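Notebook – Broadcast Monitoring Desk, January
Entry 24. Coding of live press conference coverage, Plenon and Hurden channels 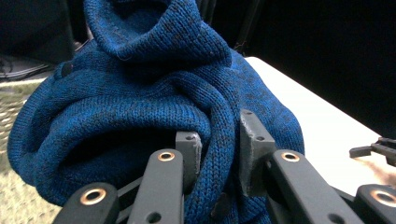 A comment received from the Edgate desk on the previous entry asks whether a conference that leaves the air before questions are taken should be coded as carried in full, as the present sheet allows. The desk considers that it should not, and requests a separate code.

The request is accepted. Code 12 will now apply to any conference cut before the final question, whether or not the station returns to it in a later bulletin. The reason stated on air is to be copied word for word into the notes column. Where no reason is stated, the column is left blank.

Log to date: 542 items, of which 109 are live conferences. The earlier live items must be checked again under the new code. Plenon recordings are complete. Hurden recordings stop at the top of each hour and lose several seconds – the joins should be checked by ear before any item is marked as cut.

Jara radio remains outside the sample. Its schedule lists conferences by subject only, and the start times do not match our recordings.

Open point: a station may cite a directive on balance when it leaves a conference early. The sheet has no field for the directive cited. Draft wording to be sent to Edgate before the next coding round.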